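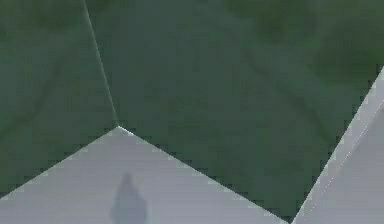 5 minute read

On the Keeping of Household Records

It has been my practice for a number of years to set down, toward the end of December, a short account of how the household papers have been managed. Readers who came to this page for the essays on letter writing may wish to pass over this entry. Those who wrote to me in November asking how long a family should hold on to its bills, receipts and warranties will find my answer below, with the caution that I am neither an accountant nor an attorney and can speak only to what has served one home.

The question arose when my aunt's house was closed. She had kept every piece of paper that came through the door, and the contents of her study came to 1257 folders, each labeled in pencil. I know the figure only because she numbered them herself and kept an index. The index was excellent. The folders were less so. Many held a single envelope, and a good many held the instructions for appliances that had left the house long before she did. Among them, however, were the deed, her naturalization papers and the letters my uncle sent during the two years they lived apart, and it took us most of a season to find them.

I resolved at that time to adopt a written policy for my own papers. It is set out here in the form in which it hangs inside the closet door.

Papers of identity are kept permanently, in one box, and that box is never used for anything else. Birth and marriage certificates, passports both current and expired, and military discharge papers belong to this class. Papers of property are kept for as long as the property is held and for a suitable period after its sale. Receipts for repairs to the house are treated as papers of property, a point on which I was corrected by Sidra Siddiqui, to whom I remain grateful. Ordinary bills are kept until the following statement shows them as paid. They are then shredded.

Warranties presented more difficulty. I had been keeping them in the order in which they arrived, which meant in practice that I could find only the most recent. They are now filed by room. The kitchen folder is the thickest and the hall folder contains one sheet, for the doorbell.

Correspondence is the class on which I hold the firmest views. A letter written by hand is kept. A printed holiday letter is kept if the family in question has had a birth, a death or a change of address, and otherwise it may be let go in the new year without guilt. I recognize that others will draw this line elsewhere - my sister does not draw it at all - and I would not wish to press the matter.

On the subject of scanning, I have proceeded slowly. A neighbor scanned more than 3000 pages over one winter and was then unable to say which of them were of any use, the files having been named by the machine. I scan only the papers of identity and of property, and I name each file with the year first, then the person, then the kind of document. Copies are held in two places, one of them outside the house. The originals are kept in every case. 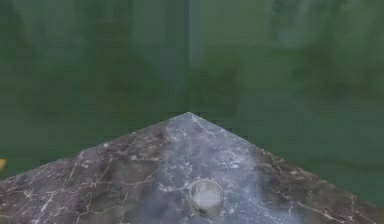 Nighat Paracha wrote in response to last year's entry that the weak point in any such system is the second person, meaning whoever must find a paper when the one who filed it is ill or away. She asked whether my own policy had ever been tested in that manner. It had not. I have since asked my husband to locate the car title without assistance, and he did so, although he began with the kitchen folder and remained there for some while.

As a result of that exercise, one page has been added at the front of the permanent box. It lists the classes, where each is kept, and the name of the person to telephone with questions. It is reviewed once a year, when the calendar is changed, and the date of review is written at the foot in ink.

Readers have also asked about children's schoolwork. I have begun a draft on that subject several times and will return to it in the spring, after I have been through the boxes under the stairs.

Posted 19 December 2025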